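Getting Tea and Coffee Stains Out of Your Favorite Cups

By Hubert Śliwiński
September 15, 2024

Print this page | E-mail to a friend

I love a good cup of tea, and I drink far too much of it, so I've become a bit of a fanatic when it comes to brown rings. You know the ones, that tan line near the rim and the dark patch at the bottom that the dishwasher just bakes on harder. The great news is that you probably have everything you need in the pantry already!

Start with baking soda. Put a heaping spoonful in the damp cup, add a few drops of water until it's like toothpaste, and rub it around with a soft cloth or your finger. Most rings are gone before the kettle boils. Rinse well and look at it under a good light (I always find one more spot under the handle).

For the old, stubborn stuff, fill the cup with hot water, stir in 2 teaspoons of baking soda and leave it for 30 minutes. My sister in Felldale swears by overnight, and I've done that too when I forgot all about it. No harm done.

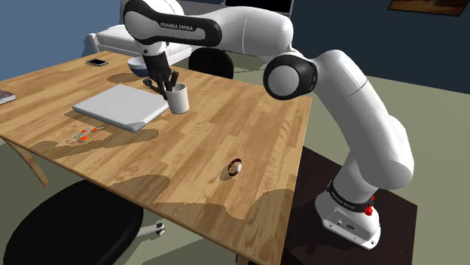
Plain white cups show every ring, so they get cleaned first.

White vinegar is wonderful on the chalky film you get from hard water. Warm it a little, swirl, let it sit for around 20 minutes, then wash with dish soap as usual. Don't mix it with the baking soda, though! The fizz is fun, but the two cancel each other out and you end up scrubbing with salty water.

Skip steel wool. It leaves gray marks on glaze, and once the surface is scratched the tea grabs on even faster. The same goes for scouring powder on anything with a gold rim or a painted pattern. For those I use a soft toothbrush and plain dish soap, and I take my time.

Travel mugs need their own treatment. Pull the rubber seal out of the lid (a wooden toothpick works beautifully) and soak it separately. I did mine in June after a long stretch of ignoring it, and wow, what a difference in the taste of my coffee!

And do give the cup a quick rinse as soon as you finish drinking. It takes seconds.

More kitchen tips
7 uses for a leftover lemon half
Keeping wooden spoons from cracking
Why your dish towels smell, and the fix
Descaling a kettle without the mess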